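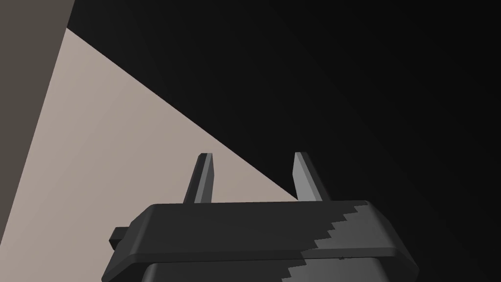 February, entry 14. Match forecast model, second division. Started 9:40.

Carried over from last entry: home advantage term is still too large for clubs that share a ground. Saavedra and Donalard both play at the same stadium, so when they meet, one of them is "home" on paper only. The model gave Saavedra the full bonus in the autumn derby. Set it to zero for that fixture, both directions. Left the term alone for their other matches.

Data. Training set is now 931 matches after removing duplicates. Haziq found that postponed games were entered twice, once under the original date with a 0-0 score and once under the replay date with the real one. This had been pulling the draw rate up. Removed by matching on home side, away side and season, keeping the later row. Checked the Skivanholm games by hand against the league bulletin. All agree.

Ratings. Re-ran attack and defense strengths with the half-life at 53 days, down from the old setting. Reaction to form is faster. Callden drop four places in the table of attack ratings, which fits, as they have scored once in their last five. Defense ratings hardly move. Skivanholm still come out as the best defense away from home and below average at home. Not sure I believe the split. They have had two home games with a man sent off before half time, and we do not weight for red cards yet.

Low scores. Raw Poisson still underestimates 0-0 and 1-1. Put the correction factor back in for the four low score cells. Log loss on the held-out matches improves in the third decimal place. Graciela thinks this is noise and wants it tested on last season before it stays. Fair. Left it behind a switch, default off.

Callden v Donalard, worked through for the preview page:
Home win 0.41
Draw 0.31
Away win 0.28
Most likely score 1-1, then 1-0.
Under 2.5 goals 0.64

Donalard are without their first-choice goalkeeper (shoulder, out until spring). The model does not know that. Themis suggests a manual adjustment to the defense rating, I would prefer to publish the number as it is and put the injury in the text. We did a manual adjustment for the cup tie and could not reconstruct afterward what we had changed or by how much. If anyone does it again, write the value in here.

11:15. Calibration plot for home wins redone with 19 matches per bin. Previous bins were too wide at the top end. Between 0.3 and 0.5 the fit is good. Above 0.6 we are overconfident, home sides win less often than we say. Few matches up there, mostly against the bottom two. Tried shrinking the ratings toward the league mean, which fixes the top and spoils the middle. Reverted.

Fixture file. Uriel changed the team names to the long form in the new export and the join failed without an error, so Saavedra had no ratings and were treated as a league average side. Any number for them sent out this morning before 10:30 is wrong. Told Trinidad, who has pulled the preview and will put up the new one. Added a check that stops the run if a team has no rating. Uriel, please keep the short names in column two.

To do:
Red card minutes, at least for games where the card came before half time.
Last season's test of the low score correction (Graciela has the file).
Rest days. Midweek cup games are in the fixture file but are not used.
Ask Themis which source she uses for suspensions. The one I have lists yellow card bans a round late.

Run saved 12:05, seed 5, half-life 53, low score switch off.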